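Tabletop Whiteboard Wiping: README

Contents of this folder

This data card covers the board-wiping part of the Emthorpe household tasks collection. It describes the things on the table, how a drawing is made and wiped, how episodes are split and named, and what to watch out for when using the labels. The other tasks (folding, sorting, stacking) have their own cards in their own folders.

Version date: February 8, 2018

The task

A small whiteboard stands upright on a white table. It has a drawing on it in red marker. The person wipes the board with an eraser pad and then lowers the pad. One episode is one drawing and one attempt to remove it. An attempt counts whether or not the board ends up clean.

The release has 417 episodes. Of these, 82 are marked "partial," meaning that some ink could still be seen on the board when the episode ended. Partial episodes are kept in the main folder with everything else. Filter on the result field if you don't want them. 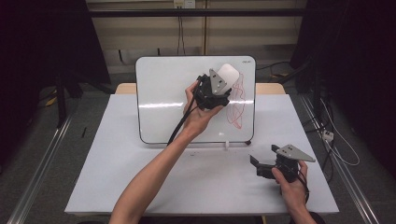 Younes Zaki

The board and the table

The board has a white writing surface, rounded corners and a thin black rim. It is the kind meant for a desk or kitchen counter, and it stays upright by itself. The surface is glossy. Ceiling light leaves a bright band on it, and the place of the band changes with the viewpoint. Don't treat a white streak as a wiped streak.

The table is a plain white rectangle. Specks on the tabletop are left alone between episodes and should not be labeled as objects. We did not mark the position of the board on the table, so expect it to shift a little from one session to the next. If your work needs a fixed board position, use only the episodes listed in fixed_board.txt. There are 40 of them.

The drawings

All drawings are loose scribbles in red. There are no words, numbers or known shapes, and there is no template. The person drawing was told to use curved lines, to lift the marker as little as possible, and to leave at least part of the board blank. Size was left open. Some scribbles take up a large part of one side and others are only a few loops near the top.

Each drawing gets one of three position labels:

left: most of the ink is in the left third
center: most of the ink is in the middle third
right: most of the ink is in the right third

Left and right are always as seen by a person facing the board. They are not changed to match the view from the side or from close up. This was the most common mistake in the first round of labeling, so please check it if you add labels of your own.

The eraser pad

The pad is white with rounded edges. It is pressed flat against the board and moved across the ink. Strokes may go up and down, side to side or in small circles. The person chose the stroke and we did not correct it.

A used pad picks up ink. Once it is loaded it can spread a pink haze over parts of the board that were clean before. We changed the pad when the haze became hard to remove, and each change is noted in pads.csv with the number of the next episode. Pad age is not given as a separate field, but you can work it out from that file.

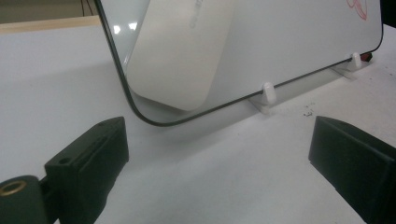

Fawzy wrote to say that reflections should get a label of their own, as a glossy board seen from a low angle picks up the pad and the lights and an annotator can easily draw an outline around the wrong one. We agree. The labels in this version have no reflection class. Outlines should go around the real thing only, and a shape that appears only in the shine of the board should be skipped. A reflection class is planned for the September version.

Supports

The board rests in small white clips along its bottom edge. The clips are joined to a clear foot that lies flat on the table. In the object list, clips and foot are one item called "stand." The foot is hard to see against the white tabletop, and its outline was drawn from the edges where they catch the light. Where the edges could not be made out, the outline stops at the clips.

Press too hard near the top and a light board like this will tip back. If the board moved during a wipe, the episode has "moved" in the notes field. If it fell, the episode was thrown out and is not part of the count.

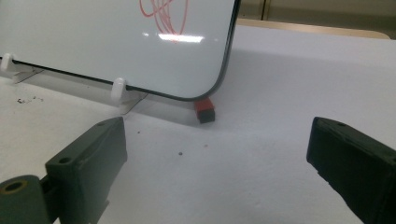
Photo: Punton

Small items near the board

Any small item lying near the foot of the board is labeled "other," without a guess at what it is. It is not part of the task. Please don't use these items to decide whether the wipe was done.

Shadows of the board on the table are not labeled either. They are soft and fade out slowly, and two annotators rarely agreed on where one ended.

Files

episodes/ one folder for each episode
labels/ object outlines and drawing position
pads.csv pad changes
fixed_board.txt episodes with the board in one place
results.csv clean or partial, plus notes
CHANGES.txt corrections since the last version

Folder names start with the letter w and a number. Numbers run up to 568 and have gaps where episodes were thrown out. Do not renumber them, or the pad file will no longer match.

Known problems

The result field was filled in by eye. Faint haze was sometimes passed as clean, mostly in early episodes.

Marker age was not recorded. Fresh ink and ink left to dry over a break wipe off differently, and the labels do not tell them apart.

There is only one ink color. Nothing here will tell you how well a method handles black or green.

Contact and corrections

Send corrections through the Tevutura project page. Give the episode number and the file you think is wrong. Fixes go into CHANGES.txt with the next update.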